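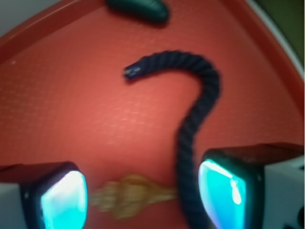 Red tray, close up

Serving trays: who still uses one every day?

soudabeh_h
Posted 20th July

Hello all, I have been reading this board for ages and finally have something to ask. My mother never let a glass of tea cross the living room without a tray under it. Guests, family, the man who came to fix the boiler, it made no difference. I grew up thinking everybody lived like this, and then I married into a family where people carry two mugs in one hand and a plate of cookies balanced on the forearm, and I have spent years quietly wincing over the carpet.

We are moving into a smaller place (the old Jalali building, for those of you who know Tirnness) and I have to cut down. I have trays in the hall closet, trays on top of the fridge, trays behind the sofa. My husband says keep one. I say one is cruel! So my question is which kind you would keep if you could only keep a couple, and whether plastic is really so terrible. My favorite is a plain red plastic one with a bit of texture on it, and my sister-in-law tells me it looks like a school cafeteria.

Thank you for reading all this — I do go on.
Soudabeh Heydari

oldkettle26
Welcome, Soudabeh! Your mother sounds like my kind of woman. I'm firmly on the side of plastic for everyday and something nice for company. I have a big wooden one from my aunt that I love dearly, but it weighs as much as a toddler before you put anything on it, and once you add a teapot and cups you need to plan your route through the house. The plastic one gets used morning, noon and night and goes under the tap afterward.

As for cafeterias, I have very fond memories of mine. Best rice pudding I ever ate.

marlow_b
I'm going to be the grump here. Plastic scratches, it holds on to the smell of onions, and it goes cloudy if you so much as look at the dishwasher. I bought a metal one at the Drernard sale for 4 dollars and it has outlasted every plastic tray in this house. It has a dent from when my son used it as a sled on the back stairs, and it still carries soup just fine. If I were downsizing, the plastic would be the first thing out the door.

oldkettle26
Marlow, metal is so noisy though. Every spoon sounds like a cymbal. I get up before my wife does and I would be in serious trouble.

marlow_b
Put a dish towel on it.

oldkettle26
Then I have a dish towel to wash!

pennyfromupstairs
I think the rim matters more than what it's made of. I had a lovely flat one with hardly any lip to it, a wedding gift, and the first time I carried lemonade out to the porch on it the whole lot went sliding and I arrived with a very sticky apron and no lemonade. Ever since, I run my finger along the edge in the store before I look at the color or the price. If the edge doesn't stand up properly, back it goes.

Texture helps too. Smooth trays are pretty, but you end up walking like you're carrying a sleeping baby.

Soudabeh, do you use a cloth on yours? My grandmother crocheted them to fit and I never see anyone do that anymore.

soudabeh_h
Penny, yes, we had cloths! My mother kept a drawer of them, ironed, and there was one with little birds that only came out at New Year. I have that one still. It doesn't fit any tray I own, so it lives under a lamp, and every time I dust I think of her telling me to use both hands.

Marlow, I don't mean to argue on my first day here, but mine has never smelled of onions. I wash it by hand and stand it up behind the faucet to drain. Maybe that makes the difference?

marlow_b
Could be. I'll admit mine all went through the machine, and on the hot cycle too. I still say metal, but I'll grant you that one.

jamo_fan99
Has anyone tried the Jamo ones with the folding legs? My dad was laid up with his hip all last winter and we got him one for meals in bed. Wonderful for breakfast and the crossword, hopeless for carrying, as the legs drop down whenever you tip it. He paid for it with a jar of quarters and was very proud of himself.

For a small apartment I'd keep one big, one little, and slide them both in beside the fridge. Ours have been there for years and I forget they take up any space at all.

pennyfromupstairs
Beside the fridge is a good spot. I use an old record rack, and the baking sheets go in with them. Just don't put it where the door swings. I learned that at dinnertime with company sitting there.

soudabeh_h
You are all so kind. I measured beside the new fridge this morning and there is a gap, a narrow one, but the red tray and a small one would go in standing up. My husband has been told. He would like it known that he said one.

The big brass one is going to my sister-in-law, who has always admired it — and Marlow, if it ever dents I will send her to you.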